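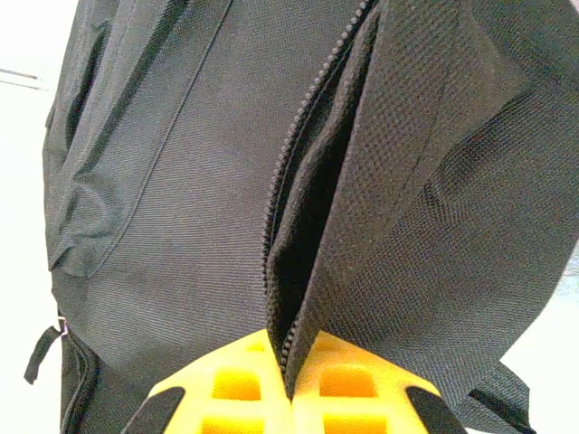

Advanced Colour Certificate: autumn intake and changes to assessment

The Clurbridge School of Hairdressing is pleased to confirm that applications are open for the autumn intake of the Advanced Colour Certificate. The course is intended for stylists who already hold a general hairdressing qualification and who carry out colour work in a salon on a regular basis. There are 17 places, and teaching will begin in November at the Kandari Street site.

The certificate was last revised when the school moved to its present premises. Members of the teaching staff have since asked for more time on corrective work, in particular the removal of dark box dye from long hair and the evening out of bands left by repeated home colouring. Two sessions previously given over to foil placement have therefore been combined, and a full day on colour correction now takes their place. Theory on porosity, underlying pigment and the choice of developer strength will be taught in the mornings, with practical work in the afternoons.

Apinya Sitthichai joins the school as lead tutor for the course. She has managed the colour department at Panganiban for several years and will continue to work there during the teaching period. Her predecessor, Booker Ruiz-Ortega, remains at Clurbridge as head of assessment and will mark the final practical.

"Most stylists can apply a tint neatly," Ms Sitthichai told the teaching staff when her appointment was confirmed. "I would like our students to be equally confident when they have to tell a client that the shade they want will take three visits."

Assessment

Students will be assessed on three pieces of work: a written paper, a portfolio and a practical. The portfolio must record colour services on at least 35 clients, of whom no fewer than six should be corrective cases. Each entry should set out the consultation, the result of the skin test, the formula used and the developing time. Photographs should be taken in daylight, before and after the service, and without filters. Clients must give written consent before any photograph is submitted.

The practical lasts four hours and is carried out on a live model. Students are responsible for finding their own model, who must be over the age of 18 and must attend for a skin test at the school 48 hours beforehand. A model who has not been tested will not be coloured — this applies even where the model has been tested recently at another salon.

Fees and equipment

The course fee is £639, payable in two parts. A deposit of £300 secures a place and the balance falls due on the first day of teaching. Salons sending two or more members of staff may ask for a single invoice.

Tint, lightener and developer are included in the fee. Students should bring their own sectioning clips, tint brushes, tail comb and a dark apron. Gloves are supplied in all sizes. The Brultelum toner range will be used throughout, and a shade chart will be issued with the joining papers.

Applications should be made on the usual form, with a copy of the applicant's qualification and a short letter from their salon manager. Applicants will normally hear within two weeks. Those who were placed on the waiting list for the spring intake do not need to apply again, but should confirm in writing that they still wish to be considered.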